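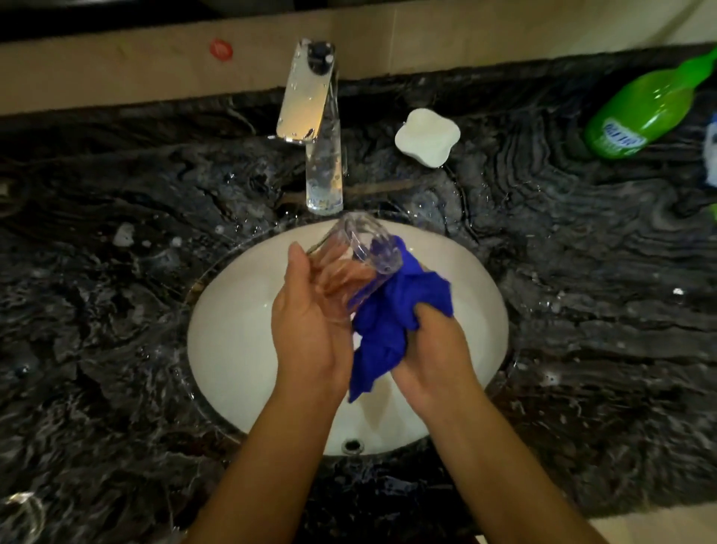 Glass wiping at the basin: one arm or two?

Posted by gresti_bench, September, Grestitthorpe shed workshop

Carrying on from my gripper thread. The arm pair is called Preda and it lives on a trolley in my workshop. The job I want from it is wiping drinking glasses with a cloth. I've been doing it by hand with a camera on my head and cutting the recordings into short clips. There are 61 usable ones so far, nearly 2000 if I counted every scrap I threw away.

The grip I keep coming back to is glass tilted in the left hand, thumb out to one side, and the cloth bunched up in the right and pressed against the side of the glass. Preda has parallel jaws, so the thumb is a problem already. Do I copy the two-handed grip or put the glass in a fixed holder and use one arm?

overshoot9
Fixed holder. You halve the wiring and nothing gets dropped in the sink. I did mugs this way and only needed a rotating cup with a rubber lining. Let the holder turn and the cloth arm stay nearly still.

pradari_user
I disagree with that. A holder is fine for mugs all the same size. Tall glasses vary, and the hand underneath adjusts as you press. If the cloth arm pushes too hard against a rigid holder you will crack one.

overshoot9
Put foam behind the holder then. It's a solved problem.

pradari_user
Foam gives you no idea how hard you're pressing. I'd want a force reading on one side at least.

slowservo
My worry is the vision. You can see your own fingers through the glass, all bent out of shape, and there's a chrome tap right behind. My setup at Butetton kept picking up the tap's highlights as glass edges. I'd try matt tape over the tap before changing anything on the arms. The blue cloth should be easy enough to pick out against a white basin.

gresti_bench
The cloth does segment well, yes. The glass doesn't, and where it's tinted blue from the cloth behind, the edge goes missing completely. I don't want to tape the tap because it has to work in an ordinary bathroom.

slowservo
Fair enough, but get it working with tape first and take the tape off later.

kettle_lead
Move the bottle and bits off the right side of the counter too. Your right elbow clears them but a trolley arm coming in low might not. Also that's a wet marble top, so I'd keep the controller well back from it.

gresti_bench
Controller is on the bottom shelf with a lid. I'll clear the bottle. Ordering load cells for the left wrist, 2 of them, and staying with both arms for now.

overshoot9
Still say holder. Post the breakage figures when you have them.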